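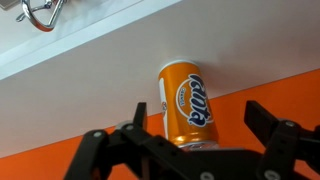
Skuvard sink and counter unit, white top with orange front – reviewed 2025-08-09

I put off writing this one up because I wanted to live with the thing first, and I'm glad I did, as my opinion has changed twice along the way. The Skuvard is a small kitchen unit for people who don't have room for a real kitchen (me, in the back half of a converted garage), and I bought mine in March after my friend Maëlys Lecomte talked me out of a much pricier one from Schwerdtfeger.

Let me start with the color, as that's what everybody asks about. It is very orange! The panels have a gloss to them and they are a deeper, redder shade than you'd guess from the catalog. I worried I'd be sick of it by summer, and instead I've started buying tea towels to match. The white top keeps it all from getting too loud, and the line where the two meet is nice and straight, with a slightly raised lip that I've grown fond of wiping down.

The sink is stainless steel with rounded corners, so crumbs and coffee grounds don't get stuck anywhere, and the drain is a plain round one that rinses clean. It does show water spots. Edeltraud Ehlers next door has the same unit and dries hers with a cloth every evening – I am not that person, and mine looks fine from a few steps away.
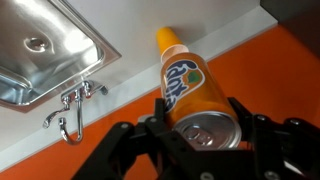 The Skuvard's sink and chrome faucet, with a can of Fanta for company.

The faucet is my one real grumble. It's a pretty thing, all chrome, with short levers and a curved spout, but the levers are so stubby that soapy fingers slide right off them. I'd have happily paid another 40 dollars for longer ones.

Putting it together took two of us an afternoon and a pot of coffee, and the instructions could use bigger drawings. Counter space is better than I expected, enough for a cutting board and a drink with elbow room left over. Would I buy it again? Yes, and in the same orange, though I'd order a different faucet along with it.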